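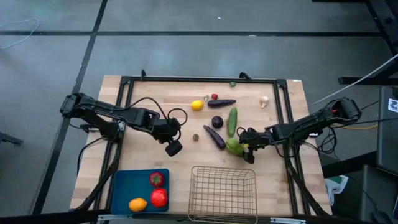
Green vegetable and other produce, wooden table

Re: [piltstead-parents] Door buzzers at Torwood Elementary

I've read the Bellari proposal twice and I still can't find what problem it fixes. The school has 14 outside doors. The buzzer goes on one of them. The side door by the gym gets propped open at pickup all year – that's the one the kids talk about.

I'm also not sold on the survey. It went to 218 families and 109 sent it back. That's 50 percent, and the flyer says "parents agree." Agree to what? The form never mentioned price, or who answers the buzzer while the office is at lunch.

I'd want to see the August walkthrough notes before anyone votes. 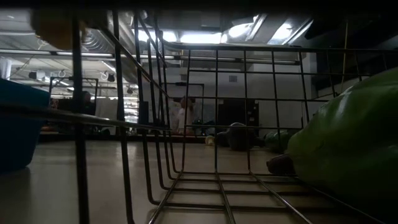
An earlier message on this thread said:

> I don't care if it's perfect. My daughter asked me if someone could just walk into her classroom, and I had no answer. Start with one door, then do the rest.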